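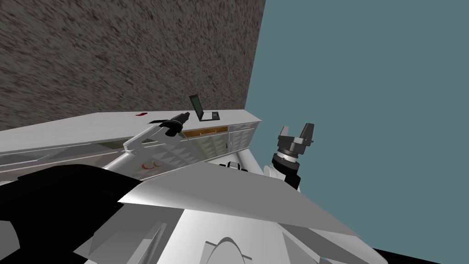
Multden, 21 Mar 2020

**Member Forum / Building Standards / Wall finishes in shared kitchens: proposed revision to Section 5**

**Yu-na Noh (moderator)**

Members are invited to comment on the draft revision to Section 5 of the Finishes Guide. The present text permits any wall finish in a shared kitchen provided the owner maintains it. The draft would require a smooth, washable surface on every wall within 18 inches of a counter. Coarse or textured finishes would remain acceptable elsewhere in the room.

Comments should address the wording of the draft. Requests concerning individual buildings should go to the Standards desk.

---

**chae_properties**

Chae manages 18 shared kitchens and supports the revision in principle. Our cleaning contractor charges more for textured walls, and grease that settles in a rough surface does not come out with ordinary detergent. We have repainted the same wall at our Asov Street building three times.

We ask that the word "smooth" be defined. Eggshell paint over old plaster is washable but would not pass for smooth under a strict reading.

---

**r.tellman**

I must register an objection. The distance has been chosen without any supporting record. Grease travels with the air, and a wall six feet from the range may be dirtier than one directly behind a sink. If the concern is cooking residue, the rule should be measured from the cooking surface, and counters used only for storage or serving should be left out of it.

There is also the matter of cost. Our association received a price of $2,550 to skim and repaint one stone-effect wall. That wall is in good condition and residents like it.

---

**Drelumero_Facilities**

With respect to the previous member, a rule measured from the range would have to be rewritten each time an appliance is moved. Counters stay where they are. Inspectors need a fixed point.

We do agree that existing walls should be treated separately. We would suggest the following:

> Finishes in place before July may remain until the room is next renovated, provided they are clean and intact at inspection.

---

**r.tellman**

The suggested language would satisfy most of my concern. I would replace "renovated" with "refinished." A new faucet could be called a renovation by an inspector so inclined.

I maintain my position on the range.

---

**oakline_coop**

Has any thought been given to color? We have one rough wall in dark gray-brown and one flat wall in teal-gray. The dark one hides stains until they are quite advanced. Washable is of little use if residents do not see that washing is needed.

---

**chae_properties**

Color should stay out of Section 5. It was debated at length under the previous edition and the members voted to leave it to owners.

---

**Yu-na Noh (moderator)**

Color is outside the scope of this revision — a separate thread may be opened.

For the record, the desk has noted a request to define "smooth," the Drelumero language on existing walls with the amendment to "refinished," and a disagreement on the point of measurement. Members who favor measuring from the range are asked to submit replacement text of no more than 1,000 words.

---

**r.tellman**

Text will be submitted. It will be considerably shorter than that.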